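Pliketti 浅口托盘系列 产品页

首页 > 厨房与收纳 > 托盘、浅盘 > Pliketti

货号 1585
现货。下单后7个工作日内发出,九月份新色到仓前老颜色先到先得。

Pliketti 浅口托盘,圆角长方形,翻边,内底下沉一圈。吃饭、备菜、放遥控器、放钥匙、孩子做手工垫着,都行。我们店里卖得最久的东西之一,页面一直没好好写过,这次补上,写得急,有漏的地方请直接来信问。

先说规格

品名:Pliketti 浅口托盘
货号:1585
尺寸:小号、中号、大号、加长号,一共4个尺寸
外长(大号):49厘米
材质:聚丙烯,单一材料,不贴膜,不喷漆
表面:亮面(标准款)/细砂面(只有中号和大号)
颜色:以下单页色卡为准
洗碗机:可以,上层下层都能放
微波炉:不建议
烤箱:不行
堆叠:可以,同尺寸互相套

尺寸怎么选

小号放一杯咖啡加一块蛋糕,刚好,再多一样就挤。床头也用小号。中号是一个人的早饭,一碗一碟一杯。大号端两个人的茶具没问题,外长49厘米,量一下你家柜子再买,真的,退货里一大半是放不进柜子的。窄柜子请选中号。加长号是给窗台和玄关用的,窄长,端着走不太顺手,别当上菜盘买。

很多人问大号能不能竖着插进碗架。看碗架。格子宽的可以,窄的会斜,斜着也没什么事,就是不好看。

颜色

色差这件事每次都要说。屏幕和实物会有一点不一样,暖光灯底下看和窗边看也不一样。同一批次里颜色是稳的,隔了批次补单,可能深一点或者浅一点。要一整套颜色齐的请一次下够,补单时备注“同批”,仓库有就给你找,没有就没有了。

亮面款反光比较强,顶灯开着会有一块白的亮斑,正常,料子就是这样。不喜欢反光买细砂面。细砂面不显指纹,但是酱油、咖喱这类东西要早点擦,放过夜会留一点印子。

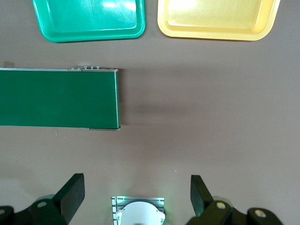
堆叠和收纳。套起来以后每多一个只高出一个翻边,一摞放抽屉里不占地方。套得太紧拿不出来的时候不要用刀撬!拿温水冲一下外面那个,两边轻轻一掰就开。潮着套进去最容易吸住,擦干再收。

不同尺寸之间不能互相套,大号里面放小号可以,但是会晃。

翻边是做过修整的,摸上去不割手。个别件在长边中间会有一个很小的注塑点,在底面,不影响放平,这个不算瑕疵,不退不换。如果在正面,拍照发我们,直接补发。

怎么洗

温水,普通洗洁精,软布。钢丝球不要用,亮面一擦就花,花了没办法恢复。去污膏也不要。洗碗机没问题,大号放下层靠边,别挡住喷臂。高温烘干那一档可以用,刚出来的时候会有点软,平放着等它凉,凉了就硬回去了。竖着靠在那儿凉有可能会翘。

翘了怎么办:轻微的,热水泡一会,翻过来压两本厚书,晾一晚上。能回来大半。严重的回不来。

茶渍:小苏打加水调成糊,敷一会再擦。
胶水、贴纸印:食用油抹上,等一等,擦掉,再用洗洁精。
油性笔:酒精棉片,先在底面试一下。
番茄酱染色:太阳底下晒一个下午,会淡。

承重

日常端菜够用。不要当踏板踩,有人踩过,裂了,这种不保。端重的东西请托着底,不要只捏两头的边,大号装满了捏着边走中间会往下弯,汤会洒。放滚烫的锅之前先垫隔热垫。刚离火的铸铁锅直接放上去会留一圈印,去不掉的。

防滑

标准款底面没有脚垫。桌面光的话会滑,可以配 Zirnska 硅胶垫片,透明的,剪成小块贴四个角,或者整张铺在内底里当防滑面,两种用法都行。垫片单独卖,不随托盘送。贴了垫片就不好堆叠了,会卡,想好再贴。

配件和同系列

Prustine 透明盖:只有中号有,扣上去可以临时防尘防虫,不密封,别指望它保鲜,也别拎着盖子提。
Zirnska 垫片:见上。
Rothe 立式架:金属丝架子,能竖着插四个大号,放台面或者柜子里。黑色和白色。自己装,不用工具,脚套先套上再放台面,不然刮。
隔板:大号专用,一块板把盘子分成两格,一大一小。卡在内底的台阶上,用力往下按到响一声。细砂面款装隔板会略紧。

搭配买的话,托盘加架子一起下单只收一次运费,系统有时候会算两次,看到算两次别急着付,先来信,我们后台改。

常见的几个问题,集中写一下

能直接放食物吗?可以,食品接触级的料。切菜不行,刀痕会藏东西,而且难看。

有味道吗?刚拆袋会有一点点塑料味,洗一遍晾半天就散。过了几天还有,联系退换。

能放冰箱吗?能。冷冻也能放,但是从冷冻拿出来别摔,低温的时候脆。

能放户外吗?吃顿饭没问题。长期放阳台晒,颜色会掉,亮绿亮红这一类鲜的掉得最明显,浅色好一点。

能定制印字吗?底面可以,正面不做。数量和价格写信问,页面上就不列了。

孩子能用吗?画画、玩沙、串珠子、拼豆,很多家长是这么买的,有翻边东西不会滚到地上。幼儿园一次买一摞的也有,按颜色分组用。颜料干在上面也不要紧,水彩一冲就掉,丙烯要趁没干透的时候揭。

宠物碗下面垫一个行不行?行,小号中号都有人买去垫。水洒出来在盘子里,不上地板。狗会推着走的请加垫片。

种花的问得也多。当接水盘可以用,没有孔,水不会漏。长期泡着水会结一圈白的水垢,白醋擦掉。

包装

一个一袋,再进纸箱,袋子是纸的。超过一摞的单子,中间隔牛皮纸,不再单独装袋,省点料,不要袋的可以备注。箱子是重复用的旧箱,外面可能有别家的标签,里面是新东西,请放心。

收到请当天拆开看。运输裂的拍三张:外箱、裂的地方、面单。没有面单那张物流不赔,我们也很为难。

退换

没用过的可以退,运费自理。质量问题运费我们出。洗过了、贴过垫片了、进过洗碗机了,都算用过。定制的不退。换颜色可以换一次,差价多退少补。

退回来请原箱套好,别散着塞进去,大号的角在路上最容易磕。

批发

餐馆、茶室、幼儿园、活动租赁都做过。整箱起订,颜色可以混,尺寸不混。批发价不在页面上写,写信报一下尺寸、颜色、数量、送到哪里,一般第二天上午10点之前回。联系人 Theda Weidemann,中文德文都能写,电话不一定接得到,发信最快。样品可以先寄一个,样品费从首单里扣。

库存这边再补一句:加长号的黄色目前只剩展示件,有轻微划痕,降价出,介意勿拍。大号细砂面灰色缺货,到货通知请在下单页留邮箱,留了会自动发,不用再另外来问。

老款和新款的区别也有人问。老款角更方一点,翻边窄,新款圆角大了,翻边加宽,好端。两代能堆在一块,但是老的要放上面,反过来会卡住。老款的隔板装不进新款,台阶位置改了。手里有老款还想配隔板的,来信,仓库角落里可能还翻得出几块,先到先的。

相关产品
Pliketti 圆形浅盘
Pliketti 分格餐盘
Prustine 储物盒(带盖)
Rothe 壁挂架
Zirnska 硅胶垫片,整卷

加入购物车 | 收藏 | 写信询问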